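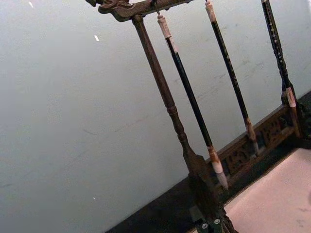 The Morkano bench is a two-armed test station used to compare robot grippers, wrist cameras and motion controllers on tasks involving slender, flexible-tipped tools. It was set up by the engineer Bevan Hapeta and is best known for its brush-handling trial, in which a gripper must pick up and use a Chinese calligraphy brush. Brushes hanging side by side from a carved rack, with glossy black handles and pale end caps, are a hard target for a small wrist-mounted camera. Highlights run along the handles, and when the wrist is tilted the rack crosses the view on a steep diagonal, so a controller that assumes upright posts will misjudge the angle of approach. The trial was described in a bench note dated 17 Apr 2020.

Background

Hapeta began work on the bench in February of that year, after earlier comparisons using dowels and steel rod had shown little difference between competing grippers. A smooth rod of even diameter could be held by almost any parallel-jaw design. Brushes differ in thickness along their length, and the useful end gives way under load. Ebony Tautahi, who wrote the scoring procedure, argued that this made them a fairer test of grip stability than any rigid tool. 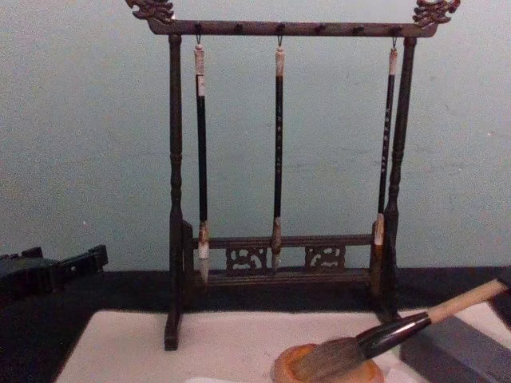 Two grippers were entered in the first comparison. The Metatex unit has stiff fingers and a screw drive, and holds its position when power is removed. The Wunda unit closes faster and uses a softer pad, which tolerates a poorly centred grasp but lets a long handle pivot when the tip meets resistance. Both were run under the same controller, known as Hodžić after the software package it was built from.

Procedure

Each run has a grasp stage, a loading stage and a writing stage. In the grasp stage the fingers close on the brush handle at a point set by the operator. In the loading stage the bristles are pressed into a round dish and lifted clear. In the writing stage the brush is drawn across thin paper laid on felt. Diluted ink is used so that overlapping strokes remain visible to the person scoring the sheet. A run is abandoned if the handle slips in the fingers or the paper tears.
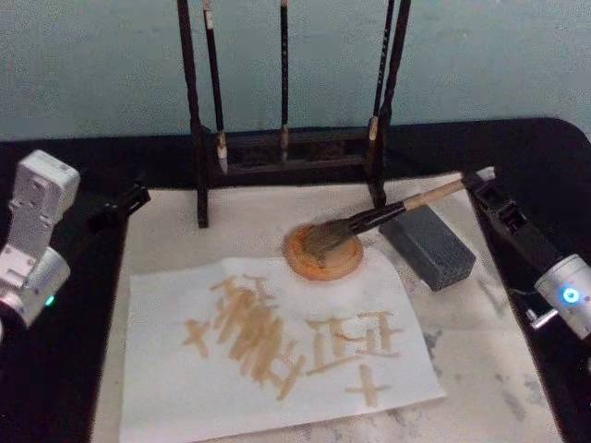
Large brush resting in the ink dish, its handle held by the right arm. The sheet in front carries trial strokes, including two cross-shaped marks.

Results

The first series comprised 226 runs. The Metatex gripper lost its hold in 11 of them and the Wunda gripper in 34, nearly all during the loading stage. Legibility did not follow the same pattern. Tautahi's scores put the two grippers close together on simple crossed strokes, and poor on dense characters whichever gripper was fitted. Hapeta attributed this to the controller, which had no measure of how far the bristles had spread.

Limitations

The wrist camera was calibrated at a single working distance, and its colour balance was not adjusted between runs. A second series of 800 runs was planned with a force sensor at the wrist.

See also
Parallel-jaw gripper
Hand-eye calibration
Ink brush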